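Small Dishes on a Covered Table: Notes on Setting Out Soap Trays
Posted 12th December by the Yoon household objects group

3.1 The table and the dishes

We love small dishes, and a soap dish is a wonderful thing to study: everybody owns one, and hardly anyone looks at it twice! Our interest is in how its color and shape stand out against a plain, pale cover laid over a wooden table. The clear tray was the favorite in our October trials, mostly for the way the cover shows straight through it.
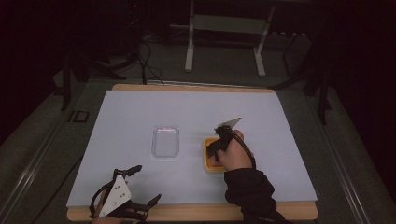 3.2 The cover

A smooth, matte cover made a bigger difference than we expected. In the Rametti kitchen set, 60 placements were made on bare wood and 148 on a cover, and the covered ones were far easier to compare (the grain kept competing with the clear rims). We kept the cover pale throughout. 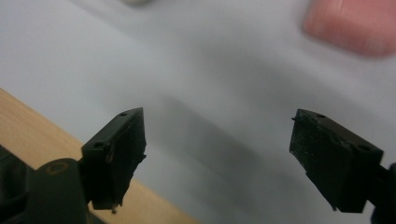
Figure 2. Pale surface between two dark fingertips.

3.3 Two-tone and clear

Color does a lot of work at this size. The yellow tray over its white base reads at once as a soap dish, helped along by five long drainage slots. The clear tray has to rely on thin highlights along its rim, and we find that lovely.

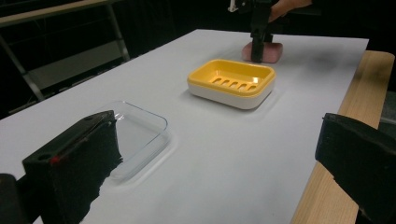 Source: Yoon household objects group.

Both were left empty for the comparison. We plan to repeat it with soap in place, using six bars from Lotberg.

Comments (2)
tilefan: Mine is clear and I lose it on the sink constantly. Great read!
northsink: Would love to see this on dark stone.

Related items
Clalero: drying racks for narrow sinks
Rametti kitchen set, notes on bare wood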